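Notes from the Back Porch
10/16/24

Well, the tomatoes are finally done. I pulled the last of them out over the weekend, mostly green ones, and I've got them lined up on every windowsill in the house in the hope that a few will turn. My neighbor Chinyere Briggs swears by putting them in a paper bag with a banana, so I've got a bag going too (two bananas, because I'm impatient).

It was a funny year for the garden. May was so cold that I lost the whole first round of basil, and then the summer got away from me and the zucchini did what zucchini does. I left a box of it at the end of the driveway with a sign saying TAKE SOME and came back to find somebody had added cucumbers!

The big event, though, was the Muvcombe seed swap. If you've never been, it's the loosest thing in the world. You bring whatever you saved, you write the name on an envelope if you know the name, and you go home with more than you came with. I brought 24 envelopes of my runner beans and they were gone before I'd gotten my coat off. Musa Amadi brought okra seed from his aunt's plants, and I grabbed two envelopes of that even though I have never once grown okra that got past my knees. He says I plant it too early. He's probably right – I plant everything too early.

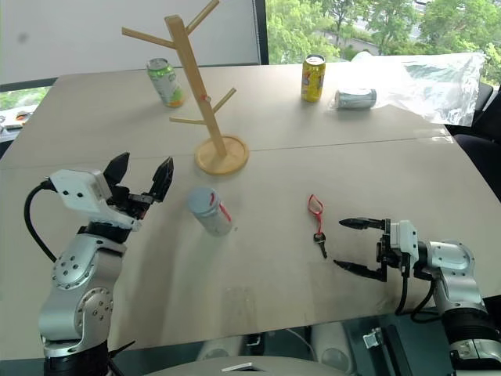
A beige tabletop with a robot arm on either side.

I also came home with a squash I can't identify. Ngozi Mohammed handed me the seeds in a folded napkin and said her mother just called it "the gray one." If anybody has grown a big gray squash with orange flesh and a very hard rind, write and tell me what to expect. I'd like to know how far it runs before I give it the spot by the fence, where the peas need to go first.

On to the jobs for this month. Garlic goes in now, if you haven't done it. I do mine pointy end up, a hand's width apart, and then I throw every leaf I can find on top. My garlic this year came from Papadakis, the feed store out past the bridge, and the cloves are huge. I bought too much, so there's a sack by my back door if you're short. Dahlias can wait until the frost knocks the tops back. Don't rush them like I did last fall, when I dug them up still blooming and felt terrible for a week.

Several of you asked about the green tomato relish. It's just green tomatoes, onions, cider vinegar, sugar, mustard seed and salt, cooked down until it looks like relish. I'll write out the proper amounts for next time, once I find the card – it's in one of the cookbooks, and I have a lot of cookbooks.

Keep the letters coming, and if you borrowed my bulb planter in the spring, I'd love it back before the tulips go in.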